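Venby Station 2 - Setup and Care Notes

This README covers the second handheld-gripper station in the Venby set: how it goes together, what needs checking, and what to do when it sulks. The recordings have their own README, longer and better behaved.

What is in the folder

setup.txt - the order of operations, which people skip
marker_check.py - tells you whether both cubes are being read
jaw_zero.py - resets the open and closed positions
faults.csv - 196 entries, several of them the same cable
old/ - please leave it alone

Before you start

Clear the tabletop and lay the grid mat flat. If a corner curls, turn it over and weigh it down overnight. Tape works for an afternoon and then leaves a stripe that shows up in every recording until June.

Plug in the grippers before starting the software. Drallex, our logging program, will cheerfully start with one gripper missing and mention it at the end of the session, in gray text.

Run jaw_zero.py on each side with the jaw fully closed, then fully open. The closed reading should land within 11 counts of the value in setup.txt. The encoder reads 1890 at full open on a healthy unit. If yours says something else, look for grit in the hinge before you touch the numbers. Editing the numbers is how we got the folder called old/.

Marker cubes

Each gripper carries a white cube with printed black patterns, and the tracking is only as good as those faces. Wipe them with a dry cloth. Alcohol lifts the print, as the first set found out. Check the mounting screw by twisting the cube gently between two fingers - if it moves at all, tighten it and run marker_check.py again. A loose cube gives you data that looks perfectly fine and is wrong by the width of a scissor handle.

Hold both grippers out over the mat, jaws toward the table, and turn your wrists slowly while the script runs. Left and right should both stay green.

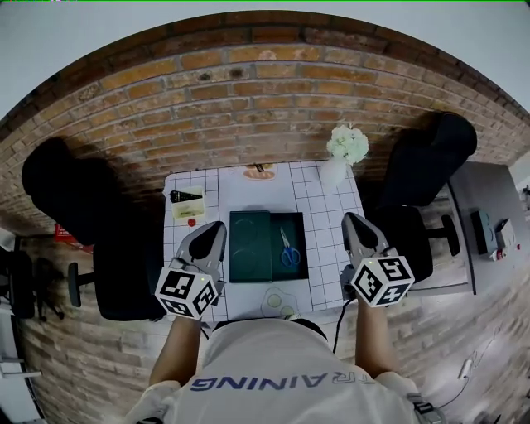
Da-eun Um objected to an earlier version of this section, saying that a slow wrist turn passes almost anything and that the check should be done at working speed, with an object in the jaw. She is right, and setup.txt now says so. Do the slow turn first anyway, as it catches the cube somebody put on backward.

Cables

Let the cable hang from the gripper toward the floor with enough slack for a full reach across the table. Do not wrap it around your wrist. Do not run it under a chair wheel, where it will be found by the chair.

If a gripper drops out mid-session, swap the cable before opening the housing. If the fault follows the cable, throw the cable away. Do not put it back in the drawer. The drawer has enough.

Known problems

The left jaw squeaks in dry weather. Harmless, but audible on the sound track.
Tăng, the sync tool, loses its place if the computer goes to sleep. Turn sleep off.
The Lilov charger fits the gripper socket and should never be put in it.

Changes to this file go through Rosimeire Damasceno, who will ask whether you ran the script.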